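4. Results: when and how households watched

4.1 Diary returns

The diaries came back from 317 households and held 1566 usable entries. An entry was counted as usable if it gave the title of the program, a start time, and the names or initials of the people in the room at the start. Entries that gave only a channel were dropped. Households in Gronport and Anham returned the fullest diaries. Those from Wurstead were shorter and often left out the weekend, which limits what can be said about late-night viewing there.

Most entries recorded a single episode. Long sittings, defined in Section 2 as any run of episodes of one series with no break longer than 20 minutes, were less common than the opening interviews had led us to expect. People who called themselves heavy viewers in the interview often logged short sittings on most nights and one long one in the whole diary period. Several wrote in the margin that the diary had made them notice when they went to bed.

4.2 Starting times and the evening meal

The starting time of a sitting was tied more closely to the evening meal than to the time of broadcast. This held for recorded programs and streamed series alike. In households with school-age children the first episode usually began once the meal was cleared. In households without children it often began during the meal, and the second episode, if there was one, began after it.

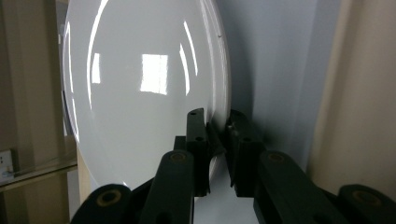 Figure 4. White oval dish with a glossy finish.

Hung was the exception. Diaries from Hung showed starts spread across the whole evening, with a small group after midnight. Shift work at the port is the likely cause, but the diary did not ask for working hours and we cannot test this. Two of the interviews support it. One couple kept a series on hold for most of March so that they could watch it together when their shifts lined up, and both described the waiting as part of following the show.

Where a start time was moved, the reason given was nearly always another person. Viewers waited for a partner, a grown child or a neighbor to arrive. Very few moved a start time in order to see an episode sooner than others or to avoid hearing about the plot, although spoilers came up often in the interviews as a worry.

4.3 Who leaves, and who stays

Diary keepers were asked to note anyone who left before the end of a sitting. In long sittings the number in the room usually dropped after the second episode and then stayed level. The people who remained were in most cases the ones who had picked the series. Beltrán (working paper, 7/10/25) found the same pattern among student viewers and called them "anchors," a term we keep here. 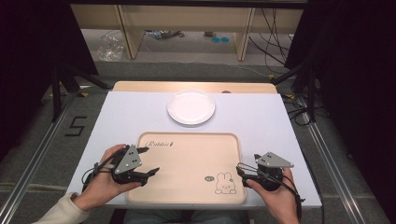 Figure 5. Round plate and rectangular "Rabbit" tray on a white tabletop.

Anchors did more than stay. They held the remote, decided on breaks, and explained earlier events to people who had missed an episode. In seven households the anchor changed during the diary period, each time when a series ended and a new one was chosen. We found no household with two anchors in one sitting, though the form had space for only one name in that box and may have hidden such cases.

Leaving early did not mean giving up on a series. Many who left were back for the next sitting, some having watched the missed part alone on a phone or tablet. These catch-up viewings were poorly recorded. Diary keepers often did not know about them until the next evening and added them afterward in a different pen.

4.4 Breaks

Breaks were short and fell between episodes far more often than within them. The reasons written down were food, phone calls, pets and children, in that order. Food breaks grew longer as the sitting went on. In Anham, where the diary keepers wrote the most, a break was also the usual moment to argue about the plot, and a few entries note that the argument ran so long that the next episode was put off to another night.
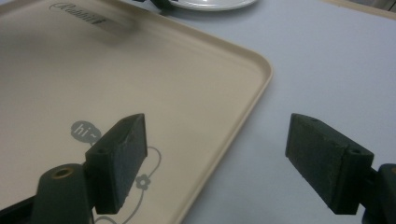
Figure 6. Beige tray with rounded corners, showing the lettering and the "hi~" speech bubble.

Automatic play of the next episode had less effect than earlier studies of single viewers suggest. With two or more people in the room, someone usually paused it. Single viewers let it run more often, and their diaries contain most of the entries where the end time is missing or marked "fell asleep." We left these entries in the count of sittings but took them out of the figures for sitting length given in Section 5.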